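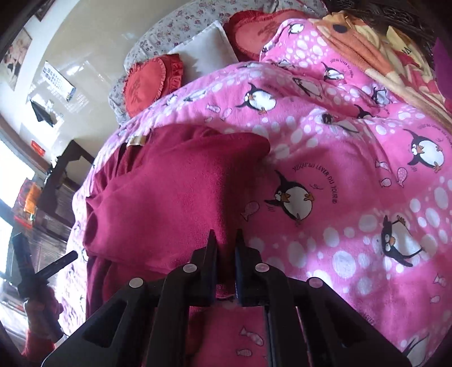 Photograph: Yaa Sowah / Skillum Reviews

Flastell Hand-Held Gripper: Assessment for Household Fabric Work

Reviewed by Zoltán Farkas. Published 3rd February.

The Flastell is a two-fingered gripper carried by hand and used to record household tasks for the training of robots. Skillum tested one unit on bedding, a category which the maker lists as supported. The loan unit was used for 31 sessions over 20 days.

The body is of thick black plastic with cut-out openings, and these allow the user to see some of the work beneath the tool. Rivets are set into it on either side of the fingers. None worked loose during the test period.

Fleece was the easiest material. The tips press into a bunched blanket without difficulty and the narrow fingers will take a single fold. Printed cotton covers, drawn flat, proved harder, and our testers frequently needed a second attempt. The wide arms also tend to brush against neighbouring cushions and pillows.

Comfort is acceptable for short periods. Abdul-Rahman Lamptey reported a tired wrist after nine minutes of continuous use, and we should welcome a lighter body.

The price is £2,972, including one spare pair of fingers. Replacement fingers are supplied by Akpalu and took a week to arrive.

Recommended for blankets and towels. Buyers working mainly with sheets should ask for a trial first.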